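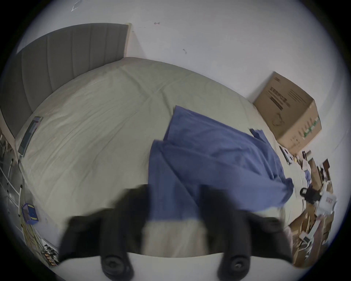

Onni Tikkanen wrote to me after my last post and asked why anyone would bother teaching a robot to handle cloth in a real bedroom when a clean lab table gives you better numbers. Fair question! He also said that if a method can't fold a towel on a plain table 12 times in a row, dragging it off to a bed only hides the problem under more problems.

I've been chewing on that since April, and I think he is half right. We did start on a table. We spent weeks there, and the first policy we trained (we call it Amby, long story) got very good at finding a corner, pinching it and pulling the cloth flat. Then we tried it on a bed and it was hopeless. A mattress gives when you press on it. The sheet has wrinkles of its own, and Amby kept going for those, over and over, pinching the sheet and lifting it like it had found treasure.

So we went back and collected by hand, with the hand-held gripper, in bedrooms with all the usual stuff lying about. Blue cloth on a beige sheet, crumpled a different way each time. You squeeze, lift, shake a little, lay it down, and mess it up again. We ended up with 1,793 demonstrations, and I did a good share of them myself. My wrist has opinions about this.

The part I'm most excited about is how we split the data. Gritum, the new training recipe, doesn't treat a demonstration as one long motion. It cuts it up wherever the fingers open or close, and learns those short pieces first. Once the pieces are solid it learns how to chain them. I was sure the chaining would be the hard bit, but it went through on the second try, and I may have yelled loud enough to scare the neighbors.

Numbers, for those who scrolled down for them: we ran 300 trials on beds the policy had never seen, and it picked the cloth and left the sheet alone in 286. That is only the grab, mind you. Full folds are a lot worse and I don't want to quote a figure until we've scored them properly. Most of the missed grabs came when the cloth was bunched up tight with no corner showing, which makes sense to me, as I fumble those too.

One thing I'd do differently is vary the cloth sooner. We stuck with the same couple of fabrics for far too long, and when I swapped in a thin cotton scarf, Gritum closed its fingers too early nearly every time. Next up is a mixed pile of fabrics, and after that fitted sheets, which I can't fold either, so at least we'll be learning together.

Onni, your table test is on my list too. I'll post the runs when they're done, good or bad.

We use cookies to remember your settings and see which posts get read. Accept all | Manage preferences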